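Nandum Community Kitchen: Monthly Walk-Through, May
Checked by: Fathima Begum
With: Tomos Meredith (kitchen lead)
Started 7:15 a.m., before the breakfast crew

Ratings: OK / Fix / Watch

1. Handwashing sinks: OK
Soap and paper towels at both sinks, hot water quick to arrive. Love the new foot pedal on the left one! Please keep the mop bucket out of that corner.

2. Walk-in cooler: OK
Reading on the door and reading on the shelf thermometer agree. Raw chicken on the bottom shelf, covered, with a tray under it. Date labels on everything I picked up, and I picked up a lot. Best cooler check we've had since I took over this form from Parveen.

3. Freezer: Watch
Ice building along the top of the door seal. It still closes tight, but it needs a defrost before summer. Tomos will pick a Monday, when we don't serve dinner.

4. Dry storage: Fix
Two open bags of rice, rolled down and clipped. They need to go in lidded bins. Flour and sugar are already in theirs and look great. One box was sitting on the floor; Tomos moved it up while I was writing this.

5. Cutting boards and knives: OK
Boards scrubbed, rinsed and stood on edge to dry overnight, as the sheet asks. I ran a fingernail over each one for deep cuts. Juice grooves are where old food likes to hide, so I always go along those with a flashlight, and I was really pleased this time.

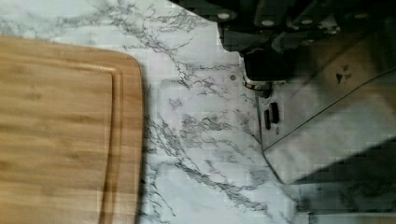 Wood and bamboo boards are for bread, fruit and vegetables only. Raw meat goes on the plastic ones. The new people have picked this up fast, and I heard one of them explaining it to another at the coffee urn (made my week). Knife rack clean, blades sharp. The paring knife with the loose handle has been thrown out.

6. Dishwasher: OK
Final rinse hit temperature on both test runs. Filter basket clean. Machine no. 749 still has its old service sticker, so please ask Gekine for a new one at the next visit.

7. Stove and hood: Fix
Burners light evenly. Hood filters are greasy on the side over the fryer. Soak and refit by Friday's lunch.

8. Fire safety: OK
Extinguisher gauge in the green, pin and tag in place. Blanket reachable from the stove. Back exit clear all the way to the parking lot. Thank you to whoever moved those crates!

9. First aid kit: Watch
Blue bandages running low, only 5 left. Burn gel is in date. Mahfuz is adding bandages to the Urik order.

10. Floors and drains: OK
No standing water. Mat by the dish area lies flat again after the trim.

Score: 57 out of 60, up from last month, and the best this form has seen. You all work hard on this place and it shows.

Open items: rice bins, hood filters, freezer defrost, bandages.
Copy to: Gregor Yule, office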